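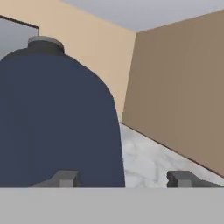

# Hado cell: gripper FAQ

**The fingers won't close. Is it broken?**
Probably not. Check the finger gap setting first. Someone likes to leave it at 20, and someone knows who they are.

**How often do I re-zero the wrist camera?**
Every 500 cycles in the simulator, and after any change to the finger model. "It looked fine" isn't a calibration.

**What does fault 3086 mean?**
The gripper body and the bottle model overlap. Back the arm off, reload the room, try again. Swearing is optional but traditional.

**Can I swap in the Droltberg fingers?**
Yes. Load their offsets too, or you'll meet fault 1649, which is 3086 with worse manners.

**Who do I ask?**
Hernán Puma, after coffee.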